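**Câbles qui pendent sur poste à deux bras : quelle règle chez vous ?**

**bpicard** · 18 janvier
On rédige la consigne interne pour Tivville. Je propose : vitesse limitée à 200 mm/s dès que les deux pinces travaillent sur le même tissu, et câbles attachés tous les 5 cm. Trop strict ?

**neltby_maint**
Pour la vitesse, d'accord. Pour les câbles, non : attachés si court, ils fatiguent au poignet. Laissez une boucle et contrôlez-la toutes les 2 000 heures.

**L. Gaillard**
Pas d'accord. Une boucle qui passe au-dessus du plateau finit par accrocher quelque chose. Chez Langlois, c'est un refus à l'audit.

**neltby_maint**
Ça dépend de la longueur. Vous avez une vue du poste ?

**bpicard** 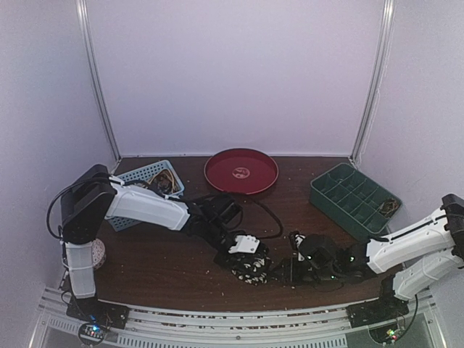
*Poste à deux bras, pinces sur le tissu noir à motif blanc.*

**L. Gaillard**
La boucle à droite du poignet gauche, je la raccourcirais. Et ajoutez le nettoyage du rail avant, il y a des débris dedans.

**neltby_maint**
Raccourcir, oui. Tous les 5 cm, toujours non.

**bpicard**
Je note le rail. Pour l'écart entre attaches, je laisse en blanc jusqu'à l'essai.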